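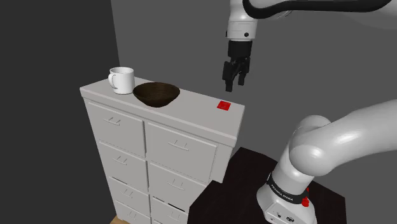 4. Preparing the Pridberg logger for a cross-country flight

This section explains how to install the Pridberg logger in the glider, how to enter the pilot and the task, and how to take the flight record out after landing. The barometric calibration is described in section 6. If your club has bought the logger second-hand, please do first the full reset in section 3.4, otherwise the name of the old owner will stay in every flight record.

Last revised March 2, 2007, for firmware 2.1 and later. Text by Soo-ah Lim. Test flights by Dinesh Panicker.

4.1 Mounting the logger

1. Choose a place where the display can be read from the normal seating position, with the straps tight. The side wall is acceptable if the panel has no room.

2. Hold the empty cradle in this place and move the stick to all its limits. Then move the rudder pedals, the airbrake lever and the gear lever. Nothing may touch the cradle or the cable.

3. Close the canopy and check again. In several older two-seaters the canopy frame comes lower than one expects.

4. Clean the surface with the cloth from the box. Let it dry.

5. Fix the cradle with the two supplied screws, or with the adhesive pad. The pad needs one night before it carries the full weight.

6. Push the logger into the cradle until you hear the click. Pull lightly on it to be sure.

CAUTION: Do not mount the logger closer than one hand's width to the magnetic compass. After mounting, compare the compass reading with the logger switched on and switched off. If the needle moves, find another place.

NOTE: In some countries a permanent installation must be signed by an inspector. Ask before you drill any holes. The adhesive pad is usually treated as a temporary installation, but the inspector has the last word.

4.2 Connecting the power

The logger can run from its internal battery or from the glider battery. For flights longer than four hours we recommend the glider battery.

1. Switch off the glider master switch.

2. Connect the red wire to the positive side, after the fuse. Connect the black wire to the negative side.

3. Lead the cable behind the panel and secure it with ties. Leave a small loop near the cradle, so that the logger can be taken out without force.

4. Switch on the master. The battery symbol changes to a plug symbol.

If the plug symbol does not appear, look first at the fuse. In nearly all the cases which came back to our workshop the fuse was missing or was not pushed in completely.

CAUTION: Never connect the logger to a battery while this battery is being charged. Damage from a charger is not covered by the warranty.

4.3 Entering pilot and glider

1. Press MENU and turn the knob to PILOT. Press the knob.

2. Enter the name letter by letter. Turn to choose the letter, press to accept it. A long press deletes the last letter.

3. Go to GLIDER and enter the type, the registration and the competition number. The competition number may be left open.

4. Go to CLASS and choose from the list. If your glider flies with different wing tips, you must choose again each time when the tips are changed.

5. Press MENU two times to save. The display shows STORED.

The logger remembers up to 100 pilots. When the memory is full, the pilot who has not flown for the longest time is removed from the list, but his flight records are kept. For club gliders it is good practice to make one entry with the name GUEST, and to correct the name afterward in the club's paper log.

For a two-seater, enter the pilot in command first. The second name is entered under CREW, and this field is emptied by itself after each landing.

4.4 Entering a task

A task has a start point, up to ten turn points, and a finish point. All of them must already be in the point list. For loading a point list from the computer, see section 5.

As a sample we use the triangle Prumdale – Ha – Prakerstead – Prumdale, which has a distance of 249 km with our point list.

1. Press MENU and turn to TASK. Choose NEW.

2. The first line is START. Press the knob, choose the letter P, and scroll to Prumdale. Press to accept.

3. The second line is TURN 1. Choose Ha. Be careful with very short names: the list jumps to the first name which begins with the letter H, and this may be a different one.

4. The third line is TURN 2. Choose Prakerstead.

5. The fourth line is FINISH. Choose Prumdale again. The logger does not copy the start point by itself.

6. Press MENU. The total distance is shown on the lower line. Compare it with your map or with the task sheet. A difference of more than one kilometer normally means a wrong point.

7. Choose DECLARE and press the knob for three seconds. The display shows DECLARED and the time.

CAUTION: After takeoff the declaration is locked. You can still change the task for navigation, but the record will contain the task which was declared on the ground. For badge and record flights this is the one that counts.

NOTE: If you make a second declaration before takeoff, it replaces the first one. Both times are written in the record, and an observer may ask you about it. Only the later one is valid.

4.5 Before takeoff

1. Switch on the logger at least five minutes before launch, outside the hangar. Under a metal roof it may find no satellites at all.

2. Wait until the satellite symbol stops blinking.

3. Check the altitude. Our own field has an elevation of 215 m, and with a correct pressure setting the display should be within a few meters of the value for your field. If it is not, set the pressure again.

4. Check pilot name, glider and declaration on the INFO page. Turn the knob slowly, there are three screens.

5. Check free memory. A flight of six hours with the shortest recording interval needs one block. If fewer than two blocks are free, take out the old records first.

Recording begins without any action when the logger feels movement. A long tow by car across the field can also start it — this gives a short extra record, which you can delete.

4.6 After landing

1. Leave the logger switched on for two minutes after the glider has stopped. In this time the record is closed and signed. The display shows WAIT and then FLIGHT OK.

2. Connect the cable to the computer and start the transfer program.

3. Choose the flight from the list and press SAVE. Keep the original file, and work only with a copy if you want to look at the flight in other software.

CAUTION: Do not open the original file in a text editor and save it. Even one changed space makes the signature invalid.

4.7 Messages

NO FIX: The logger has lost the satellites. The pressure record continues. Check that nothing lies on the antenna side of the case, for example a folded map or a hat.

LOW BAT: Less than one hour remains on the internal battery.

MEM FULL: The oldest flight will be overwritten at the next takeoff. To keep it, transfer it now.

ERR 515: The seal switch was opened. The logger works for navigation, but records are no longer signed. Send it to the workshop. A new seal cannot be made by the owner. Please allow more time in April, when many clubs send their units before the season.

Any other number: write it down together with the serial number, switch off, wait ten seconds and switch on again. If it comes back, contact us with both numbers.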